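Section 4: Setting Up Your Pimatero Home Sorting Station

Read this section before you load anything. The station is simple, but it takes what you give it at face value, and it has no opinion about whether a yogurt cup belongs with the newspapers. That part is still your job.

4.1 Placing the station

1. Choose a level floor within reach of the kitchen. A station in the garage gets used twice.
2. Unfold the side panels until both latches click.
3. Slide in the four bins. The wide one goes at the bottom. It will go in at the top too, and then it will not come out.
4. Press the foot pedal a few times. The lid should close slowly. If it slams, turn the Hevar damper screw clockwise, a quarter turn at a time.

CAUTION: Do not stand on the lid to compress the contents. The lid is rated for being a lid.

4.2 Labeling the bins

1. Look up what your local hauler accepts. The rules vary from one town to the next, sometimes from one side of a street to the other.
2. Write the labels to match. The sheet in the box says Paper, Metal, Glass, and Containers, and includes two blanks for whatever your town has dreamed up.
3. Stick each label on the front of its bin, above the handle.

Note: "Miscellaneous" is not a category. We used to print that label. Chih-ming Liu in our service department took the calls.

4.3 Preparing items

1. Empty bottles and jars. A quick rinse is enough; you are not going to eat off them.
2. Flatten boxes and pull out any foam or plastic liners.
3. Leave steel can lids inside the can and pinch the top closed.
4. Keep plastic bags out of every bin. They wrap around the sorting equipment at the plant, and somebody has to cut them off by hand.

CAUTION: Never put batteries in the station. Take them to a drop-off point that handles them, with the terminals taped.

4.4 The Not Sure tray

The shallow tray under the lid is for things you can't place: toys, sponges, odd caps, the cord to something you no longer own. It holds up to 43 ounces.

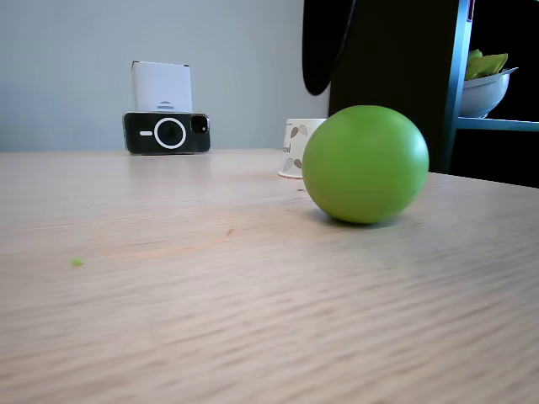
Fig. 9. Small green ball on a wooden tabletop.

1. Put doubtful items in the tray as they turn up.
2. Empty the tray once a month and check each item against your hauler's list.
3. If an item still works, give it away. If it isn't on the list, it goes in the trash, however good your intentions were.

Note: A full tray blocks the lid sensor and sets off a chime every 252 seconds. To silence the chime, empty the tray. Holding the reset button also works, until it doesn't.

Continue to Section 5, Cleaning and Odors, preferably before you need it.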